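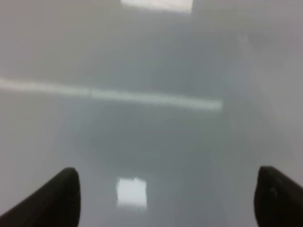

Ticket 444: glare on the activity table
Opened by: Vimala Iyengar
Assigned to: Satish Joseph
Status: open
Reading time: 2 minutes

Nov 7, 2022, Vimala Iyengar
The pale grey table has a glossy top and it throws the ceiling lights straight back at you. We use it for the block matching sheets and people keep complaining that they lose the edges of the blocks in the bright patches. Can we have a different top, or the lights changed?

Satish Joseph
Which blocks are you using, and where do people sit?

Vimala Iyengar
The small foam-type cubes, orange and teal. Seats are on the long side facing the window.

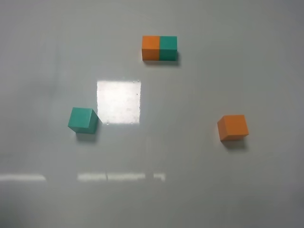 The colours are easy enough to tell apart. It is worse when a cube sits right next to a reflection, and with two pushed together it can take a moment to find the join.

Satish Joseph
Tried so far:
- Wiped the top with the Omama cleaner and a dry cloth. No change, the shine is the finish itself.
- Turned the table a quarter turn. Reflections move to the other end.
- Switched off the row of lights nearest the door. Better, but Kavitha Subramaniam says the shelves are then too dark to read labels.

Audrey-Anne Thibodeau
There is a roll of matt grey felt in the Prasstead store, 31 inches wide. It would cover the middle of the table. Please don't glue it, we need the bare top back in January.

Satish Joseph
Will cut a piece and hold it with clips at the corners. I've also asked Chandrasekhar Nadar for a price on 18 diffuser panels for the ceiling. Leaving this open until he replies.

Related tickets
Wobbly leg on bench 5
Missing lid, Zhong storage tub
Blind stuck halfway, window side

Sumska Facilities Desk | Contact us | Back to top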